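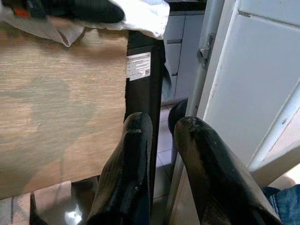

Section 3. Teaching the laundry task by hand

Before you record anything, open both grippers all the way and check that nothing is left between the fingers. I skip this when I'm in a hurry and I always regret it. Scuffed finger coating is fine, by the way — mine got ugly fast and the Tuma still grips denim.

1. Put the laundry within reach of both arms. Mix it up a little! Jeans with something thin and white is a good pairing.

2. Hold the leader handles loosely and press Record.

3. Move one arm at a time until you get the feel of it.

Caution: keep the wrist cable clear of the elbow joint. Leave slack in it.

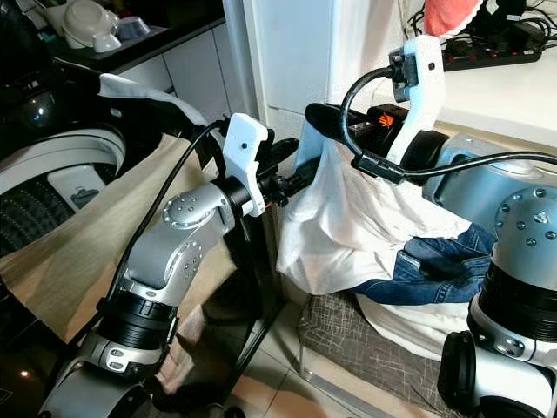

By Dagný Overgaard
Updated Thursday, January 26, 2023

4. Lift the top piece slowly. If cloth catches over a gripper tip, don't yank — back up, let it hang, and carry on recording. I keep those takes.

5. Press Stop, then name the take. Do 20 per garment before you train.

Note: takes longer than 400 seconds get split in two when you save them. Abdul-Rahman Asamoah wrote a script that joins them again (it's in the Titisley folder, under Extras).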